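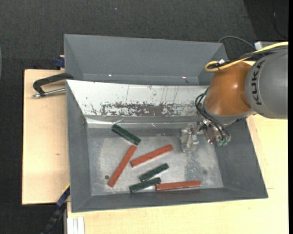
Page last changed: January 2025

Why do blocks land any old way?

Hi, it's Paloma again! I love a good bin of blocks, and I want to talk about something you've probably seen a hundred times without stopping to think about it. When blocks are lying in a bin, why do they point every which way?

Look at the red ones first. They're the long ones, and there are three of them. One is slanting steeply, one goes gently uphill, and one is lying almost straight along the front. The green ones are shorter, and they're tilted too. You could never call that a row!

The word for this is random. Random means there's no plan you could have guessed ahead of time. When you drop a block, it might hit the floor on a corner, tip over, bump a neighbor and spin a little. A teeny change in how you let go can make a big change in where it stops. I once dropped the same block 20 times at my kitchen table and drew a line on paper each time to show which way it pointed. My paper looked like a bird's nest.

But here's a funny thing — some parts aren't so random. A long, flat block almost never ends up standing on its tiny end. It likes to lie on a big side, because that's where it's hardest to tip over. Grown-ups call that being stable. All six blocks in the bin are lying flat, so you can see what I mean.

The sides of a bin matter too. These ones lean outward, like the sides of a baking pan. If a block lands on a slope like that, it can slide down to the floor. A scuffed floor tells you metal gets scratched, and I think scratches make a bin look much more interesting anyway.

Want to try it? Get a baking pan, a towel to put under it (it's LOUD), and a few blocks of two different lengths. Drop them from just above the pan and draw what you get. Then scoop them up and do it again. My friend Dexter says his long blocks point at the window every time, but I've seen his drawings, and they do not.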